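Office Gift Swap and Table Clear-Up – Gallery

Every December the Birnitz office puts one long table aside for the gift swap, and for the rest of the month it collects everything else that has no place to go. This page has the notes and captions from this year's swap and from the clear-up that came after it. The budget was set by Dayana Solís and the wrapping paper came from the stockroom. Thanks to everyone who brought food.

The captions are grouped in the order things were done. If your name is missing or spelled wrong, tell Refugio Barajas and he will fix it.

Setting up

The long table was moved away from the wall so people could get to both sides. It has the rounded end, so it goes in with that end toward the door or it catches people on the hip.

Nicanor Xolalpa brought the flowers in before nine. They went into a cup while he looked for a vase.

Names were drawn from an envelope. We had a limit of 70 per gift, in local money, and most people stayed under it.

The swap

Atieno Khaemba opened first. She got a notebook and a tin of tea from Bautista, the shop on the corner, and swapped the tea twice before keeping it.

Yatziri Villalobos wrapped three gifts for people who had run out of time. She used one roll of ribbon for all of them.

Two gifts went unclaimed at the end of the afternoon. Both were labeled and left for people on the late shift.

The Kimow team joined from upstairs after lunch and brought their own cups. Some of those cups are still with us – please come and get them.

Clearing the table

By four the table was holding the gifts, the drinks and a good part of the regular paperwork as well. We agreed to sort it in one go and leave nothing for the morning.

Paper was the slow part. The pads and loose sheets had been mixed in with cards and wrapping, so each stack was gone through by hand before anything went in the recycling. 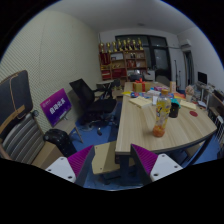
Blank pads go back in the supply cabinet, 50 sheets to a pad, and Refugio keeps a few at his desk for anyone who needs one. Printed sheets with a name on them were returned to that person. Anything older than last year's Prullent order was shredded.

Drinks went to the kitchen. Opened bottles were to be finished or poured out the same day, and full ones went on the lower shelf of the fridge.

Gift boxes in good shape are kept for next year, ribbons included. There is a carton for them in the stockroom, marked with the month.

The flowers stay out until they drop. Nicanor changes the water.

Still to collect: one gray scarf, a phone charger and a set of keys with a green tag. Ask for them at the front desk before the office closes for the break.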